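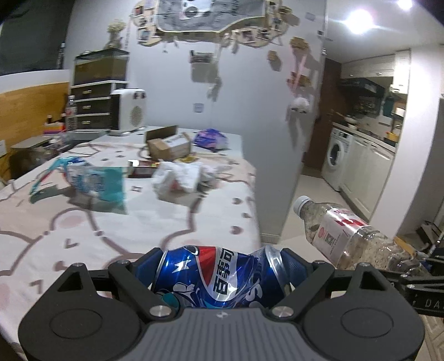

Progress report to Pridum, October to 12th April
Prepared by Krum Halilović, Skostix

The handling rules you paid for now exist. Version one ran to 60 rules, and the people doing the work followed perhaps the first page. Version two is shorter and gets read, mostly.

We have logged 2,837 household sorting episodes with hand-held grippers, and 2,541 passed review. Of the rejects, 256 broke the same rule: both grippers must be closed on their items before either one moves off. We had written this rule in three places, with three wordings. It now has one.

The rule on clearing the table first has been dropped. It gave us very tidy data and no homes that resembled it. Operators may leave packaging where it lies – bottles must be empty and capped.

Still open: Vass wants a limit on grip force for thin cans, Bramex wants none, and both have sent diagrams. We will propose a figure next quarter and expect to please neither. Spending is on plan, apart from printing version one.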